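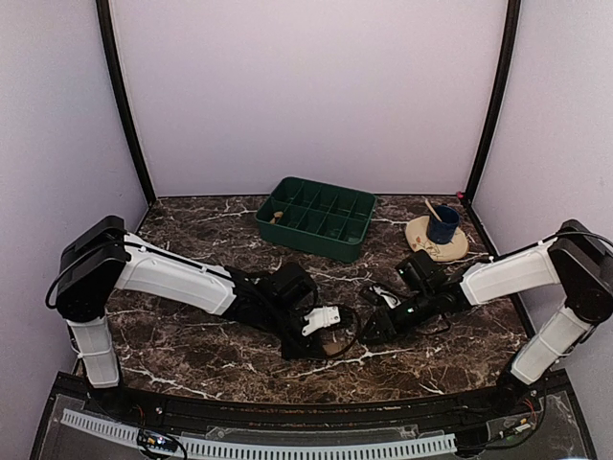
Lisholm Adds Dark Marble-Pattern Tabletops and Compartment Trays to Its Workroom Range

RUDLEY - Lisholm, the maker of furniture and storage for workrooms and small studios, today announced an addition to its Betden range. The new line pairs tabletops in a dark brown marble pattern with compartment trays in dark green plastic, and will be available to trade customers from December.

The tabletops are offered in 4 sizes and are intended for sorting, small repairs and other close work. The pattern, with thin white and light gray veins on a dark brown ground, was chosen after a trial in 32 workrooms. Panels in a pale lavender-gray can be ordered for the back and sides of the table.

"Customers told us they wanted a surface that looked at home in a finished room and a simple place to put small parts," said Dirk Heitmann, head of product at Lisholm. "The tray is rectangular and shallow enough to reach into from any side of the table - that was the first request on the list."

The trays are molded in one piece and divided by fixed walls into small compartments. They will be sold singly and in packs of 20.

Distribution will be handled by Gebremichael, which has supplied Lisholm products to schools and workshops for more than 5 years. "We expect early orders to come mainly from training rooms," said Rüdiger Sauerland, sales director at Gebremichael.

Surface samples and a printed price list may be requested from the Lisholm trade office in Rudley.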